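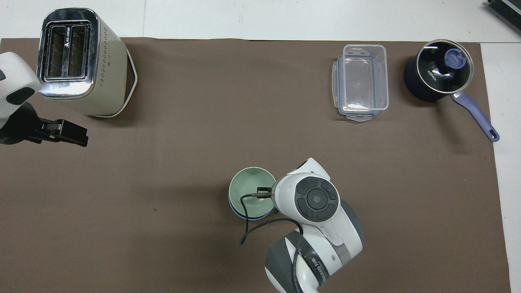
Breakfast set on the brown mat: toaster, clip-lid container, covered saucepan, bowl.

Small Kitchen Items, Table Layout – Gallery

April 9, 2024

This page covers the breakfast group from the Orberg tabletop series. The series records small kitchen items as they are laid out on a work surface, with notes on size class, handling and storage. The group was first drawn up in February and has been revised once. The opening picture shows the whole layout from above. The notes under it take the items one at a time and are meant to be read together with the Gukden storage list, which uses the same item names.

Surface
Brown mat on a white tabletop. The mat does not reach the full width of the table, and the bare strip on the right is left as it is. A plain mat in a mid tone makes pale items easier to pick out than a white top does. It also limits sliding when a light bowl is pushed from the side.

Toaster
Two slots, cream body, chrome top plate. Filed under countertop appliances, size class 2. The slots run parallel, and the grilles inside can be checked from directly overhead. For storage, empty the crumbs first and let the body cool fully. Wipe the chrome with a dry cloth – water spots show up quickly on this finish.

Food container
Clear plastic, rectangular, with blue-tinted locking clips. Filed under dry storage. Clear walls take the color of whatever is behind them, so the clips are the quickest way to find the edges against the mat. Open all clips before lifting a lid of this type. Pulling one corner while the others are locked puts strain on the hinges.

Saucepan
Small, black, with a glass lid. Knob and long handle are both lavender-purple, and the lid carries the name KONKA. The handle has a hanging hole at the tip, so the Gukden list gives two storage positions: on a hook, or on the shelf with the lid turned over. On a table, point the handle away from the walkway.

Bowl
Pale mint green, placed toward the lower part of the mat. Filed under open tableware. Bowls in this class are stored nested, up to 22 to a shelf in the Grirnberg cabinet plan. Lift by the rim, and check for a second bowl before moving a stack.

Notes on the layout
The toaster and the pan go toward the back, the bowl toward the front. Taller items at the rear keep the front half of the mat open for work. The Gwynne layout uses the same items with the pan on the left. It is kept on a separate page.

Next group: cutlery and drawer trays.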